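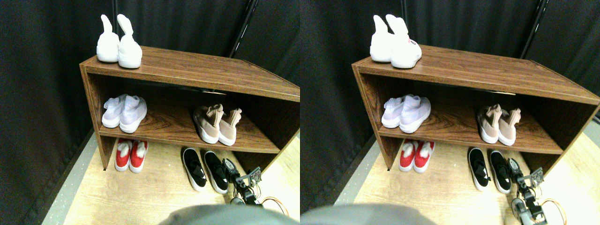 Isport has confirmed that its footwear reuse scheme will be extended to all 8 of its shops in the Bullari district. The decision was announced on 14 Jun 2022, following a trial at the Evangelista branch in which customers handed in 139 pairs of outgrown or unwanted shoes.

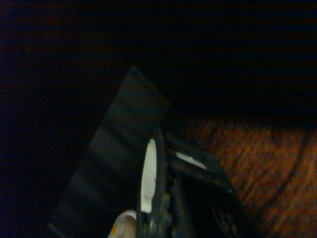
A white pad with fine vertical ridges, seen close up.

Shoes in fair condition are cleaned and passed to local schools and sports clubs - children's sizes are given priority. Pairs that cannot be worn again are sent to Fudix for recycling. Panagiotis Antoniadis, who manages the scheme, said that 69 of the pairs from the trial had already found new owners.

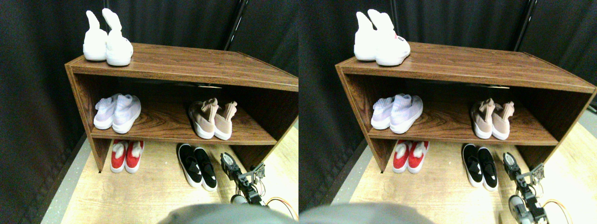

White shoes with tall knit collars on a low brown rack.

Shoes should be clean, dry and tied together by the laces where possible. Football boots are accepted, but ski boots and roller skates are not.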